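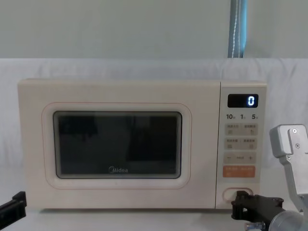 Fig. 1. Cream microwave, Midea.

Week 7: Prize money, appearance fees and the travelling athlete

Last week we dealt with the golfer who lives in one country and works in it. Enjoy the memory of her. From now on everyone has a suitcase.

Start with source. Most countries want to tax a performance where it happens, even when the performer flew in on Monday and lost on Wednesday. The organiser usually holds back a slice before paying. Players call this "the tax". It is often a first instalment, and a return may still be owing.

Then residence. The home country generally taxes its residents on what they earn anywhere, and gives a credit for tax paid abroad. The credit is normally capped at the home tax on the same income. Pay more than that overseas and the extra is yours to be cross about.
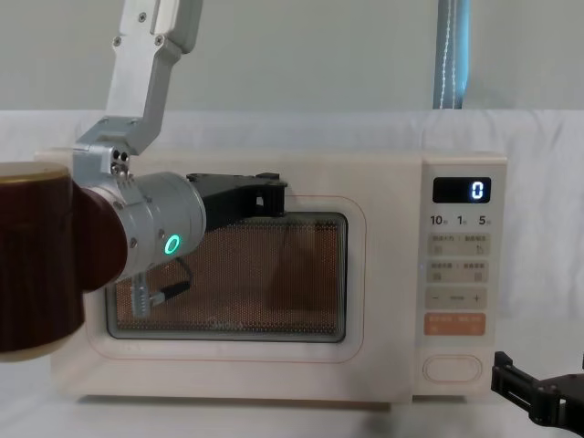
WARKORA, Tuesday, May 14, 2024

Worked problem. A squash player resident in Bralier wins $822 at the Warkora Open. The organiser withholds $146. Bralier would charge her $775 on all her income for the year, this prize included, and she has no other foreign earnings. Find her credit.

Several of you in the March group wrote "$146" and went to lunch. Maybe so, but you can't know until you work out how much of the $775 belongs to the prize. The problem doesn't give her total income. Say so, name the figure you need, and collect full marks.
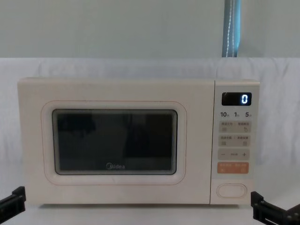
The same care goes for expenses. Some places tax the gross prize and ignore the coach, the physio and the flight. Others let the player file and claim them. A player can finish the week out of pocket and still have paid income tax, a result students find unfair and organisers find tidy.

Reading: Tokgöz, Hüsnü, course pack, section on sponsors. Skip the footnotes on image rights unless you're having trouble sleeping.

For next class: the Lamptey and Mellel problem sheets. Lamptey has no treaty with anyone. Mellel has one and nobody can agree on what it says. Bring a calculator and show your working, in pen please.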